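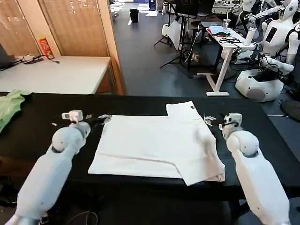 How do I keep white T-shirts from going yellow at the collar?
Asked by Olga Cisternas in November

I wash mine at 90 and they still come out dingy. Help!

Rocío Bravo
Oh, I fought this for years! Hot water sets sweat stains, so go cooler. Rub dish soap into the collar, wait 30 minutes, then wash like normal (and skip the fabric softener, it builds up).

Định Âu
Bleach.

Amancay Maldonado
Careful, bleach made mine yellower. I soak them in oxygen powder for 2 hours.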